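What the New Arm Means for the Packing Room
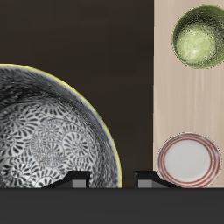 From the Brumgate staff newsletter, November 12, 2021

I've been asked about the arm at least once a day since May, mostly by people in the break room who want to know if they should be worried, and once by my own mother, so Skinell in the office suggested I just write it all down and save my voice. I'm Armelle Tanguy, I've run the day shift in the packing room for longer than I'd like to put in print, and I'm the person who has spent the most hours this year watching a robot think about a bowl.

For those of you over in glazing or out front who never come down our end: we handle tableware. Bowls, plates, serving dishes, the lot. It comes to us finished, gets checked, gets sorted by pattern and size, and then goes into boxes. Every piece is picked up by hand at least four times between the kiln cart and the truck. The plan is for the arm to take over one of those pickups, the sorting one, where a piece comes off the checking table and goes to its stack. That's it. It won't be checking and it won't be wrapping. I know there was a rumor about wrapping. I have seen it try to hold a sheet of tissue and I am not losing sleep.

How it practices

The part most of you haven't seen is that nearly all the learning so far has happened on a computer. Moser, the outfit that's setting it up for us, builds a pretend workstation on screen, puts pretend dishes in it, and lets the arm try. The picture up top is from one of those practice rounds, looking out past the two black fingers. The great big bowl on the left is the swirly black and white one with the yellow rim, and over on the pale wood there's a little green bowl and a plate with red rings. I love that swirly pattern. I've been lobbying for us to make one like it, and I got a very polite no.

When they first told me it would train on dishes that didn't exist, I thought, well, that's convenient for somebody. But I've come around! A dropped bowl on a screen costs nothing and cuts no one. They ran 3000 tries before the arm came anywhere near our real stock, and then they sat me down and had me watch a bunch of the bad ones, which was the most fun I've had at work in ages. It went for a plate from the top like it was picking up a coin. It shoved a bowl clean off the table and then closed its fingers on nothing, very gently, very proud of itself.

What I ended up doing, and this surprised me, was telling them what was wrong. I don't know the first thing about programming. I do know that you never pinch a shallow plate at the edge when its neighbor is right up against it, and I know that a glossy glaze slides differently from a matte one, and that a big bowl wants to be taken at the rim with one side of your hand inside and one side out. They wrote all of it down. There's a setting in there now that the Moser people call "the Armelle," and it makes the arm slow down for the last little bit before it touches anything. I'm told it irritates the engineers because it costs time. Good.

What changes on the floor

So here's what I know, and I'll try to be plain about it (I asked for this to be read over by the office, and they only took out one joke).

The sorting station at the end of the room will be split in two. The near half stays as it is, with a person. The far half gets the arm, behind a clear screen with a gate, and when the gate is open the arm stops. I've tested this more times than anyone asked me to. You can reach in for a stray piece, you can wipe down, you can stand there and eat a sandwich if you want to get yelled at by me.

The arm starts on the small round stuff, mostly side plates and the little dipping bowls. Those are the ones that wreck your wrists, because there are so many and they're so light you don't notice you're doing it until you try to open a jar at home. We had 47 wrist and thumb complaints in the book last year, counting repeat visits, and I'd bet money that most of them came from the small stuff. Three of them were mine. The big serving bowls and anything with a handle stay with us for now. The arm's fingers are short and flat and handles confuse it terribly.

Nobody's hours go down. I have that in writing and I've pinned it to the corkboard next to the first aid box, so go read it yourself and don't take my word. The two people who would have been on sorting will rotate through checking instead, and we badly need more eyes on checking. There's a small pay bump for anyone who does the training to run the station. It isn't a fortune, but it's real, and the training is paid time.

What I don't know is what happens after the first year. I asked, and the answer had a lot of words in it. I'm not going to pretend to you that I got a promise there, and I'll keep asking.

The part I was cranky about

I'll own up to this. When the crates came in, I was in a foul mood for a week. I learned sorting from a woman who could tell two whites apart in bad light with her glasses off, and it took me a couple of years to get half as good as she was. It stung a bit to be told that this was the easy job, the one you give to the machine. It isn't easy! You're looking for chips, you're feeling the foot of the plate with your thumb for grit, you're noticing that the last three pieces all have the same little pinhole and somebody ought to go talk to glazing.

And the arm does none of that. It sees a round thing and it moves a round thing. So the first real argument I had with the project was about exactly this: if sorting hands also do a second, unofficial check, where does that check go? It had never been on anybody's job sheet, so as far as the paperwork was concerned it didn't exist. We dug through the returns log and the reject slips for one stretch, and out of 3083 pieces we'd pulled, 1817 had been pulled at sorting, after they'd already passed the checking table. More than half! Skinell went quiet for a while over that one.

That's why the rotation onto checking is happening, by the way. It wasn't in the original plan. It's in there now, along with a better lamp at each position and a rule that a checker can stop the line and walk down to glazing without asking me first. If the arm gets us nothing else, it got us the lamps, and I'd been asking for those lamps since the old boiler was still running.

How it's going with real dishes

Slow, mostly fine, sometimes ridiculous. We've had it on seconds only, the stuff that was going in the skip anyway. It's good with plates that are sitting by themselves. It's so-so with bowls. It does not like anything dark on a dark surface, and it'll sit there dithering with its fingers open until you want to do it yourself. We put a lighter mat down and that helped.

The noise is less than I expected. It's a sort of hum with a click at the end, and you stop hearing it after a bit. The radio still wins.

A couple of people on the late shift have started calling it Odach, after the old delivery van that also used to stop dead for no reason. I've asked them not to write it on the screen in marker. It has been written on the screen in marker.

If you want to come see it

Come down any time after the morning break and I'll show you. You can work the gate, you can watch it go, and there's a laptop where you can look through the practice rounds, including my collection of favorite failures. If you've done sorting at any point, even years ago, I especially want you, because every one of you picks up a plate a little differently and the Moser people are still taking notes. Bring the awkward pieces you remember hating. I've got a shelf for them by the door.

Sign-up for the station training is on the clipboard outside my office. There are six places in the first group and four were gone when I last looked. Closed shoes, please, and take your rings off.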